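The Long Afternoons of the Kokis Ground
By Eftychia Galanis

When I arrived at the Kokis ground at three in the afternoon, the roller was still on the pitch and the captain was pushing it. Ankit Rana had taken off his shoes for this work. He told me that on a matting wicket the ground under the mat decides everything, and that he does not trust any other person with the corner near the sea wall, where the earth becomes soft after rain.

Cricket on our island is an old habit, older than most of the buildings which surround the field. Visitors are surprised to find it here. They sit down for a coffee under the arches, they hear the sound of a bat, and they stand up again to look. Many of them stay for one hour and leave without understanding who was winning. I was for a long time in the same situation, although I grew up four streets from the boundary.

This season there was a good reason to learn. Kokis, who had finished last in the league two years before, came to the final match in June needing a win against Mavromatis, the richest club and the champion of the previous summer. A draw is not possible in the forty-over format, and a tie would give the title to Mavromatis. All the town knew this arithmetic, even the people who do not know what is an over.

The change at Kokis began with Murali Kurup. He came to the island to work in a hotel kitchen, and he went to the nets only to bowl a little after the breakfast service. He is a leg-spinner, not tall, with a slow run of four steps. "I had not played seriously for a long time," he told me. "My shoulder was all right, but my head was already retired." In his first month the batsmen hit him over the wall so often that the club had to buy new balls.

Iason Vlachopoulos, the wicketkeeper, did not agree that he should be left out. He had kept wicket to fast bowlers since he was a schoolboy, and he found that standing close to the stumps for Kurup was like learning another sport. The two of them stayed behind after every practice. Kurup bowled, Vlachopoulos missed, and they talked about what had happened. By the spring the keeper could read the googly from the hand, and in the first five matches he made three stumpings from it.

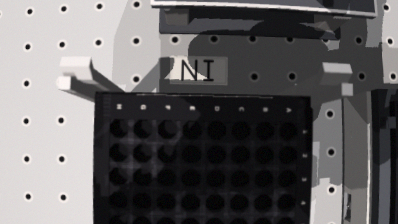 There was also a disagreement about the batting. Kokis had always sent in their strongest hitters first, with the idea that the ball should disappear over the short boundary before the opponents could wake up. It is an exciting method and it loses many matches. Rana wanted to keep wickets for the last ten overs. At a meeting which, according to several people who were present, continued until after midnight, he proposed that Vlachopoulos should open the innings and simply not get out.

"They were looking at me as if I had insulted their mothers," Rana said. He is from a family where everybody plays, and he speaks about cricket quickly, with his hands. "I told them, give me four matches. If we lose them, you can have another captain."

Kokis won the first of the four with an over to spare. They lost the second badly. In the third, away at Pamudska, they needed 40 runs from the last six overs and had seven wickets in hand, a position in which the club had perhaps never been before. They won that one without hurry, and nobody spoke again about another captain.

The Pamudska ground deserves a few words, because every player complains about it. It lies inland between two rows of olive trees, and the slope from one end to the other is so strong that a straight drive downhill is a boundary almost from the moment it passes the bowler. Uphill, the same stroke is worth a single. Kurup bowled uphill the whole afternoon there and gave away very little. He says that it was his best spell of the season, better than the one that people remember.

The one that people remember is of course from the final match. Mavromatis batted second, chasing 187, and after twenty overs they had lost only one wicket. Their opener, a left-hander with a very high backlift, had reached his fifty and was playing with great calm. I was sitting near the scorer, Antigoni Gkikas, who has kept the book for Kokis through good and bad summers and who uses two colours of pencil. She did not look up when I asked if the match was finished. She said that the light would be lower in half an hour, and that the shadow of the arches would then reach the pitch.

I do not know whether it was the shadow. Kurup had been hit for two sixes in his previous over, and Rana kept him on. The left-hander came forward to a ball which he expected to turn away from him in the usual direction for that day, and it went the other way. Vlachopoulos had the bails off before the batsman looked back. After this, wickets fell in almost every over. There was a run-out from the sea wall side, a catch that was juggled twice by a boy of seventeen, and a leg-before decision which the Mavromatis players discussed for a long time afterwards in the café.

They were all out for 171. Kurup finished with five wickets, and Vlachopoulos, who had batted through thirty-one overs in the morning for 58, fell on his back beside the stumps and stayed there.

Gkikas completed her page before she went to congratulate anyone. She showed me later the totals for the season: Vlachopoulos had made 410 runs, the most by a Kokis batsman in her books, and he had hit only one six. She had put a small circle around the six.

In the autumn Kokis will travel to play against Indine, a club from the mainland which has turf pitches and a proper pavilion. It will be the first time for many of the young players on grass. Rana is worried about the bounce, which is lower than on matting, and he has asked the bowlers to practise a fuller length. Kurup has to request the days from the hotel, where the season for weddings continues until late.

When I left, the mat was already stretched over the earth and Rana was hammering the pins along its edge. He asked me to stand on the far corner so that it would not move.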